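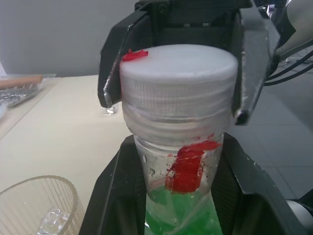

**Pick cell software check: lidded cup routine**
Site: Geltham. Controller build 2475. Checked by Irena Domański, 24/07/2020.

- [x] **Emergency stop halts the motion program.** Stops from jog and from auto. The planner does not resume without a reset.
- [x] **Wrist camera calibration loaded.** File dates from May. Still within tolerance, redo before the next tool change.
- [ ] **Lid detection on clear plastic.** 53 trials, 16 with a depth dropout at the lid edge. The Kurance filter fills the gap but shifts the lid centre. Hold open.
- [x] **Red tape used as the orientation cue.** Threshold unchanged. Recheck if the lighting is moved.
- [x] **Finger closing force limit.** Set to 15 N in the Pilteck driver. Value survives a restart.
- [ ] **Holder in the collision model.** Mesh has straight inner walls, the part has sloping ones. Planner rejects valid lift paths. Ferri to supply a new mesh.
- [x] **Cable clearance at wrist limits.** Joint 6 soft limit applied.
- [ ] **Logging.** Gripper and camera clocks drift apart on long runs. Ticket raised.

Status: manual speed only until the open items are closed.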